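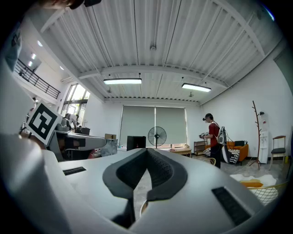 *Hand-held collection in the main hall, seen from the gripper camera. At right, an operator with headset, backpack and hand-held device.*

## Collection notes, June

Hand-held collection for the Visuter policy moved to the main hall at Stultby this month. The change was made to widen the range of backgrounds in the training set. The earlier episodes were nearly all recorded against one wall under one bank of lights, and Zdeňka Charvát's ablation showed the policy leaning on that wall for its position estimate. Masking the upper third of each image cost 20 points of grasp success, far more than it should have.

The hall has daylight from tall windows, fluorescent fixtures overhead, a mezzanine, and ordinary furniture that gets shifted between sessions. People are left in view. Operators have been asked not to clear the background or wait for colleagues to move off, as the deployed unit will have to cope with both.

**Episode format.** An episode starts with the jaw open and stationary and ends when the operator releases the object and withdraws. Recordings that begin with the gripper already moving are rejected at ingest. Regrasps are kept and labelled as such – they are the main source of recovery behaviour in the set and there are still too few of them.

**Timing.** Štefánia Halás traced the lag in the March batches to a clock offset between the pose stream and the video. The offset is now estimated at the start of every session by waving the gripper in front of a printed marker for nine seconds. Sessions without the wave can be salvaged by hand, but it is slow work and the result is usually worse.

**Tracking loss.** Fast turns towards the windows remain the most common cause of dropped poses. Exposure takes several frames to settle and the feature count falls away in the meantime. Operators should pause before lifting if they have just turned. Any episode with more than six consecutive missing poses is discarded automatically; shorter gaps are interpolated and flagged.

**Labels.** Task names must come from the Clalance list. Seven spellings of "place in tray" were found in the last export, and Janka Havlíček has merged them. Free text goes in the notes field, where it will not affect the sampler.

Vlastimil Šimek is retraining on the combined set with the old and new rooms weighted equally. Evaluation will use the held-out objects from the Štěpánek trial, with the grey kitchenware removed because it appears in both splits. Session bookings and queries about rejected episodes go to Ľubomír Vrabec.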